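Subject: Re: [esl-tutors] Relative clauses, and commas with "which"
From: Vernon Melnyk
Date: April 26, 2024

Hi all,
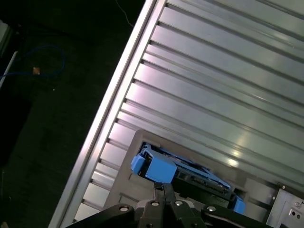

Ribbed metal panel and rail

Replying to the question from the Clisby group, quoted in full because the digest chopped the end off it.

> We have an adult class of 19, mostly intermediate, and we've reached
> relative clauses in the Grustia workbook. Unit 8 says to put a comma
> before "which" and no comma before "that." One of my learners brought
> in a letter from her bank with "the account which you opened" and no
> comma, and asked me whether the bank had made a mistake. I said I
> would check. Is it a mistake? And how do I explain the comma without
> sending everyone back to the start of the unit? They also keep
> writing things like "The man that I spoke to him was helpful," and I
> am correcting the same sentence every week. Any handouts welcome.

The bank is fine. "The account which you opened" is normal English, more common in formal writing and more common in Britain and Australia than in the States. The workbook is giving a house style as if it were a rule of grammar. Plenty of editors here in Canada follow it too, so I wouldn't tell learners to ignore it, but I would tell them they will see both.

The comma depends on whether the clause is needed to know which person or thing we mean. I put two sentences on the board:

My brother who lives in Regina is a plumber.
My brother, who lives in Regina, is a plumber.

Then I ask how many brothers the speaker has. With the first, there is probably more than one, and the clause tells us which. With the second, the listener already knows who is meant and the Regina part is extra. Most classes get it in a few minutes this way. Reading the two aloud helps as well, with a clear pause at each comma. I leave the words "defining" and "non-defining" until afterwards — they need them for the workbook, but they don't need them to hear the difference.

The part of the rule that does hold firm is that "that" doesn't work in the comma kind. "My brother, that lives in Regina, is a plumber" should be marked wrong. Also, you can't drop the pronoun there. "The car I bought" is good. "My car, I bought last year, is red" is not.

On "The man that I spoke to him," check what first languages you have in the room. Arabic and Farsi speakers often do this, and they are carrying over something that is correct at home. I have had better luck with joining exercises than with correction. Give them two short sentences:

The man was helpful.
I spoke to him.

They cross out "him" with a pen, write "that" or "who" after "The man," and move the rest in behind it. The crossing out matters. When I let them do it in their heads the "him" comes back. After a couple of weeks I drop the crossing out and see who still needs it.

I'd leave "whom" alone at this level. If somebody asks, say it belongs to formal writing and that "the man I spoke to" is what they will hear at work. "Whose" is worth a lesson of its own, mainly for the spelling, as half the class will write "who's."

For practice, the reading cards in the old Ristier box are decent. Card 21 is the apartment one, with several relative clauses of both kinds, and it's short enough to do in pairs. The Åberg grammar has a longer passage of 820 words that I used once with an advanced group. It's too much for yours unless you cut it after the second paragraph. I don't like the exercises that follow it, which ask for labels and nothing else.

I have a one-page joining sheet I can send. It needs retyping, as my copy has somebody's answers pencilled in, so give me until the first week of May. If anyone has a good sheet for clauses ending in a preposition ("the office I work in"), please post it. Mine is all offices and chairs and the class has got bored with it.

Vernon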